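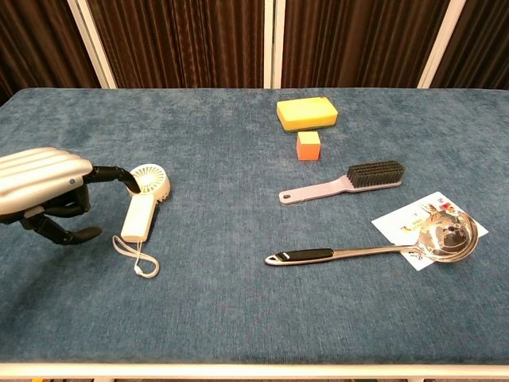
Oat Drinks in Small Grocery Stores: Shelf Space, Price and What Customers Say

Project report, second-year course in Food Marketing

1. Background

Our group wanted to study how plant-based milk is sold in small stores. Most of the studies we found in the course library deal with big supermarket chains, where the decisions about shelves are made in a central office. In a small store the owner decides, and this makes the question different. We chose oat drinks only, as soy and almond drinks have another price level and often another place in the store.

The work was done in Putov and in the two villages next to it. We visited 7 stores in total. Six of them are independent and one belongs to the small regional chain Havania. The chain store was first meant as a comparison, but it has the same size as the others and the manager there orders most of the goods herself, so in the end we treat it together with the rest.

2. Research questions

We had two questions. Where in the store are the oat drinks placed, and does the place have a connection with how much is sold? And what do customers give as the reason when they buy oat drink, or when they stop buying it?

3. Method

Each store gave us its sales numbers for oat drinks for April, May and June. The numbers are in cartons of one liter. Barista versions are included, but small cartons with chocolate taste are not. We also measured the shelf with a tape measure and wrote down the price of every product.

For the second question we made a short questionnaire on paper. It had nine questions and took three or four minutes to fill in. We stood near the exit in the late afternoon, between 4 and 6 p.m., and asked every customer who passed. We stopped when we had 200 complete answers. Some customers began and did not finish, and these forms are not used.

4. Results

4.1 Sales and placement

In the three months the stores sold 1,757 cartons together. Of these, 1,603 were sold in the stores that keep oat drink in the refrigerator next to the cow's milk. There are five such stores. The two others keep it on a dry shelf, in one case beside the baking products and in the other case under the coffee. They sold 154 cartons between them.

The difference is big, but we must be careful. The two stores with the dry shelf are also the smallest ones, and both have only one brand, Erkik. The other five carry Erkik and also Hyvönen, which costs more but has a barista version. So we cannot say if the customers react to the refrigerator or to the choice of brands. Probably it is both.

One owner told us that he moved the cartons from the dry shelf to the refrigerator in winter and that sales went up after a few weeks. He did not keep the older numbers, so we could not check this.

4.2 Answers from customers

Taste was the most common reason to buy. Many wrote "for coffee" in the free space, and we counted this as taste after some discussion in the group. Health came second. The environment came third, which surprised us, as we had expected it to be first — our own friends talk about it a lot.

Among those who had stopped buying, price was named most often. Several people wrote that they did not know the carton could stand outside the refrigerator before it is opened, and that they did not trust the ones on the dry shelf.

5. Discussion

The last point is in our opinion the most useful one for a store owner. A small sign on the shelf costs almost nothing. The manager of the Havania store also suggested a sign with the price per liter, so that customers can compare with cow's milk directly, but we are not sure this would help, as the comparison is not good for the oat drink.

Our study has clear limits. Three months is short, and June was warm, so people maybe drank less hot coffee. We asked only in the afternoon and therefore missed the older customers, who come mostly in the morning. The questionnaire was also only in one language. If we did the work again, we would ask at two times of the day and put the question about price earlier in the form, before people get tired.

6. Attachments

Attachment A: the questionnaire
Attachment B: price list by store
Attachment C: shelf measurements in centimeters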